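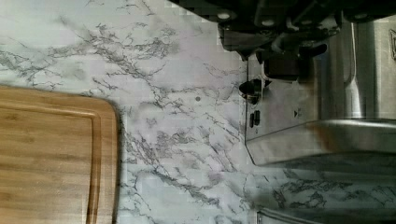
counter, espresso corner, bamboo board on the left

Re: [kitchen-refit] board next to the espresso machine, yes or no

Quick one before I run out the door, sorry for the mess.

Marble-pattern top, board on one side, machine on the other. Not moving the machine again, my back says no.

> I keep reading that you shouldn't park a wood or bamboo board
> beside an espresso machine. Steam, drips, grounds in the
> groove etc. Does anybody here do it long term? We have 80
> inches of counter total and the sink eats a lot of it. Also
> what do you oil with, and how often? The shop at Humphreys
> told me once a year which sounds low to me.

Once a year is way low. I do mine every 4 weeks in winter, less in summer. Plain mineral oil from the drugstore, thin coat, leave overnight standing on edge, wipe in the morning. Tried the Zendness board wax for a while, smells nice, stayed tacky on me. Maybe I used too much.

Long term: going on 2 years with the same board in this spot. One slight cup in it, came out after I flipped it for a couple weeks. Edges fine. What I'd watch:

- steam wand points AWAY from the board. obvious but I had it wrong for months
- juice groove collects grounds. Old toothbrush, dry, before you wipe. If you wipe first you get brown paste and it stains teh groove
- don't leave it flat on a wet counter. Stand it up to dry or put feet on it

The rubber feet from Jornuvholm are ok, they do come unstuck if you oil the underside too close to them. Ask me how I know. Screw-on ones would be better, haven't gotten to it.

On the counter itself, somebody upthread asked if coffee shows. On a busy veined pattern like mine you can't see a drip at all, so I wipe by feel. Good and bad. A plain white one would drive me nuts. The Cidton place quoted me 200 just to come look at resealing, passed on that.

Still looking for a drip mat that's narrow enough to go along the front of the machine. Everything I find is made for dish racks. If you've got one you like send me the width, not just the link, half the listings dont say.

Back on after 6 or so, gotta go

(mods, trim the rest of the quote if it's too long, my mail program keeps adding it back)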